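Forums > House and Home > Bathrooms and Washing > Washing at a table while the bathroom is out

pebble_and_twine
Hello all. We are getting the bathroom redone in May and the fitter has warned me we will be without a basin for longer than I'd like, so I have been working out how to set up a proper wash place in the back room for my other half and me. I grew up with a bowl and a dipper at my gran's, so none of this frightens me, but he is used to a tap and has opinions about it.

My thinking so far is a white table against the wall panels, a big bowl with a ladle dipper sitting in it, the soap to the right of the bowl for the wet hand, and his face wash stood up at the back where it won't get knocked. Grooming bits stay shut in their case, because I have lost more than 36 hairgrips to the back of various units in my life and I'm not starting on tweezers.
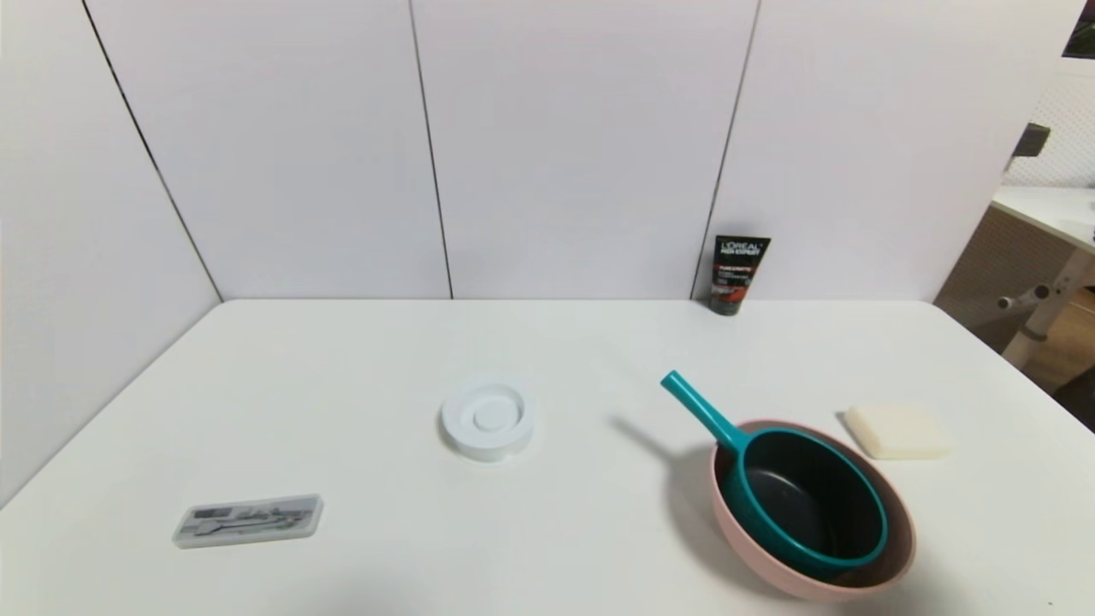
What I can't settle is the soap. I like a bar and always have, but on a flat table with no drainage I worry it will go to mush by the end of the first week. Do I get a proper dish with slats, or swap to liquid for the time being? And is one bowl enough for two people, or am I going to spend my whole life carrying water up and down the hall?

marrowfat
Oh, this takes me back! We did seven weeks like this when our floor came up, and I rather missed it afterwards (the peace of it, not the carrying). Get a dish with slats, or fold a flannel into a square and sit the bar on that. I'd want two bowls, though - one for soapy and one for rinsing.

Old Gajdoš
I'd disagree about the second bowl. The whole point of a dipper is that you pour clean water over your hands into something else, so what you want is one bowl of clean and a bucket on the floor for the dirty. If you rinse in the bowl, you may as well put the dipper back in the cupboard.

marrowfat
Well, we rinsed in the bowl and lived to tell the tale! But I take the point about the bucket, and it would be kinder on the table too.

tansy_41
Bucket here as well, with an old towel underneath. And do keep the bar, pebble, liquid soap takes for ever to rinse off when you're pouring by hand and you'll use twice the water. Ours sits on a wooden rack I got from Lornoveck and it dries out nicely overnight.

pebble_and_twine
Thank you, all of you. Bucket it is, then, and I'll have a look for a rack. He has asked whether he can shave there too and I've said only if he brings his own mirror and wipes the table down after.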